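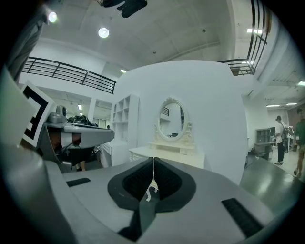

Display area, large room, Grirkent.

8/30/26
White finish – bleed-through and yellowing, continued

Picking up from the last entry on the white topcoat. The question is still why the pine panels go tan over the knots after a few months indoors when the MDF ones finished on the same day stay clean. I had put it down to thin primer. After this week's panels I no longer think thickness has much to do with it.

Setup was the same as February so the results can be compared. Pine offcuts with at least one live knot each, sanded to 180, dust wiped off with a barely damp rag and left overnight. Half of each panel got the Derese water-based primer, two coats, sanded lightly between with 400. The other half got one coat of Prokel shellac sealer first and then a single coat of the Derese. Dremico satin white over everything. All brushed, no spraying, so the film is a bit heavier than what goes out on real work.

Panels went into the warm cupboard with the lamp on. Left them 16 days.

Results

Derese only: stain showing over every knot by the end. Faint tan ring first, then the middle fills in. The worst one also has a streak running out along the grain on the resinous side, and you can feel a slight ridge with a fingernail. Second coat of primer made the stain come later but it came.

Prokel under Derese: clean, apart from one panel where the ring shows on the left side of the knot only. I looked at that one under the loupe and there is a brush skip in the shellac right where the ring is. So I am calling that an application fault. Redo it to be sure.

MDF control: no change on the faces. The cut edges are rougher than I'd like but that is a different problem, see below.

The yellowing away from the knots is harder to judge. I held the panels against the card kept in the drawer and there is a small shift toward cream on everything with the Dremico on it, including the MDF. It is even, so on a finished piece I doubt a customer would see it unless a new part was put next to an old one. That does happen though, with replacement doors. Worth keeping a brushed-out card from each batch in the dark and another on the windowsill, and writing the batch number on the back in pencil. Marker bled through last time and spoiled the card.

Meter says we put almost 3,000 hours on the lamp since it was fitted. The maker's sheet is missing so I don't know if it has dropped off in output. If it has, then the February panels had a harder time than these ones and the comparison is weaker than it looks. Order a new lamp, run one pair of panels under each.

Shellac notes

Prokel thickens fast once the can is open. By the afternoon it was dragging, and that is probably where the skip came from. Decant into a small jar with a lid and only put out what will be used in the hour. Don't pour leftovers back.

Brush cleaned up fine in denatured alcohol, then soap and water. The older brush with the green handle is done for – bristles splayed and shedding. Thrown out.

Recoat time on the can is optimistic. It felt dry well before it sanded properly. When I sanded early it gummed up the paper and pulled little crumbs across the surface. Waiting until after lunch solved it. With the Derese going on top there is no need to sand hard anyway, a quick pass with a worn piece is enough.

Smell is strong. Fan on, door to the finishing room closed, otherwise it gets into the office.

MDF edges

Tried three ways on scrap: thinned filler rubbed in by hand, two heavy coats of the Derese, and the Prokel alone. The filler is still the smoothest but takes the longest, and it shrinks if it goes on thick. Heavy primer left brush ridges that needed more sanding than it saved. The shellac was better than I expected. It raises the fuzz a little, sets it stiff, and then it sands off flat. Two coats of that and one of primer looked close to the filler under the raking light.

If the shellac is going to be on the bench for knots anyway, it makes sense to do the edges in the same session and skip the filler except on visible front edges. Cost is higher per can. Have not worked out per job yet.

Handling marks

Separate thing but putting it down while I remember. The Dremico is still soft for longer than it seems. One panel I stacked the next morning with paper between took the texture of the paper. Rack them on edge, nothing touching the face, for at least a week. Felt pads also printed. The clear silicone bumpers didn't, but they stuck a bit.

To do

– Redo the panel with the brush skip, fresh Prokel.
– New lamp, paired test against the old one.
– Batch cards for the Dremico, dark and windowsill.
– Work out shellac cost against filler time for edges.
– Try the sealer on spruce, and on one piece of pine with a dead knot drilled and plugged.
– Find out if Derese still make the oil-based version. The last can is nearly gone and the label has come off, so copy the code from the lid before it gets used up.

Panels are on the top shelf behind the clamps, face in. Please leave them there until the next check.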